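Tobiloba Mohammed on prayer, peacekeeping and the price of a bus

I'd been warned that Tobiloba Mohammed talks fast, and he does. I'd filled two pages of my notebook before my coffee had cooled enough to drink, and we hadn't even gotten to the question I came with, namely what a Christian peace worker makes of churches raising money for an armed escort.

Some background, for those who missed the letters page in December. Herico is a farming town that had been cut off by fighting along its one good road. A group of congregations here, working through a small charity called Plurneo, wanted to get families out to Nwankwo, where there were beds and a school. The drivers wouldn't go without guards. So the churches were asked to pay for guards, with guns, and you can imagine how that went over with the pacifists (I count myself as one, on my better days).

"People wrote to me as if I'd bought a tank," Tobiloba told me. "I hired a bus. The bus came with four men who had rifles. I didn't like the rifles. I liked the idea of leaving those kids there a lot less."

He grew up Mennonite, which surprised me! His grandfather refused to carry a weapon and went to prison for it, and Tobiloba still keeps the old man's Bible. I asked whether his grandfather would have signed the check.

He took a long time over that one. "No," he said. "He would have walked to Herico himself, and he'd have told me I should be walking next to him. I've made my peace with letting him down. I haven't made my peace with the question."

The appeal brought in 2,991 dollars from the first collection, a lot of it in small bills, and 41 people came out on the first bus. I wondered if numbers like that settled the argument for him. They don't. He worries that once a church gets used to paying for protection, it stops asking who is selling it.

"Those guards work for somebody," he said. "Next month that somebody might be the one closing the road. I said that in a meeting and a man told me I was overthinking. Maybe! But I'd like us to overthink a little before we pass the plate."

We got onto Just War theory, as you do, and I'm afraid I lectured him on Augustine for a good five minutes. He was very patient. Then he said he finds Augustine most useful on grief, on the idea that even someone who fights for a decent reason should be miserable about it. "I don't hear much misery from our side," he said. "I hear a lot of cheering, and I'd feel better if we had a service of lament every time we paid an invoice."

So would I, and I've written to my own pastor to suggest it. 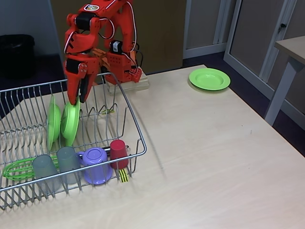 I asked him last what he prays for now, and he laughed and said sleep. After that he prays for the drivers by name, and for the guards, whose names he had to ask for twice. He's going back out with the next bus, which leaves from Pimura before sunrise, and he has promised to call me when he gets home.

Related
A chaplain's letter from Pimura
Can a pacifist pay taxes? Readers respond
Nwankwo school opens its doors to new families
What we mean when we pray for peace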